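Inicio · Explorar · Avisos · Perfil

Hilo sobre Okulbridge, el culebrón de internado que Gostel va a resucitar cuando todos habíamos firmado ya la paz con su final.

Para los jóvenes: Okulbridge duró 894 episodios. En ese tiempo hubo tres directoras, dos incendios y un alumno que estuvo en último curso desde el principio hasta la cancelación. Con barba.

💬 3 · Compartir

La nueva versión se llama Okulbridge: Sin. A secas. Sin qué, no lo han explicado. Sin presupuesto, apuesta mi madre, que se tragó la original entera mientras planchaba y tiene más criterio que toda la cadena junta.

Produce Pirnix, los mismos que convirtieron una novela de 2000 páginas en una miniserie de tres capítulos y aún les sobró tiempo para un sueño con música de piano.

El piloto ya está encargado. Otros dos culebrones compiten por el mismo hueco de las diez de la noche: uno de bodegueros (siempre hay uno de bodegueros) y otro de cirujanas gemelas. Yo votaría por las gemelas, pero a mí no me llaman.
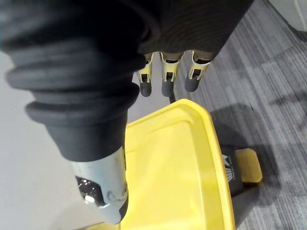
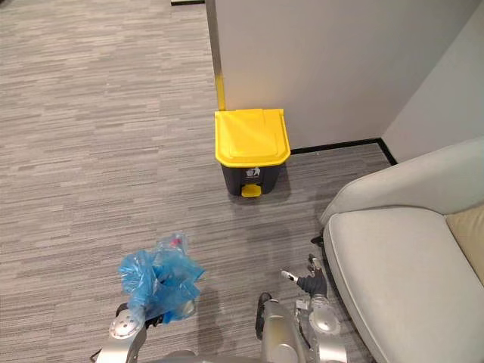

Sigo. Lo que de verdad me preocupa es el horario. Okulbridge era de sobremesa – se veía medio dormida, con el café en la mano, y te podías perder un mes sin perderte nada. De noche la gente presta atención. Es un riesgo enorme para un guion así.

También dicen que será «más oscura». Traducción: menos lámparas. Llevo años viendo dramas con el brillo de la tele al máximo y todavía no sé qué cara tiene la mitad del reparto.

Peticiones, por si alguien de Gostel lee esto: que vuelva la sintonía original, que nadie recupere la memoria antes del cuarto capítulo y que se aclare de una vez quién era el padre del jardinero. Van más de 1000 mensajes en el foro y no nos ponemos de acuerdo.

💬 3 · Compartir

Estreno en octubre, si la cadena no se arrepiente. Pienso quejarme de cada episodio y no faltar a ninguno – mi madre ya ha pedido que el sábado, que es cuando viene a cenar, se lo tenga grabado y sin anuncios.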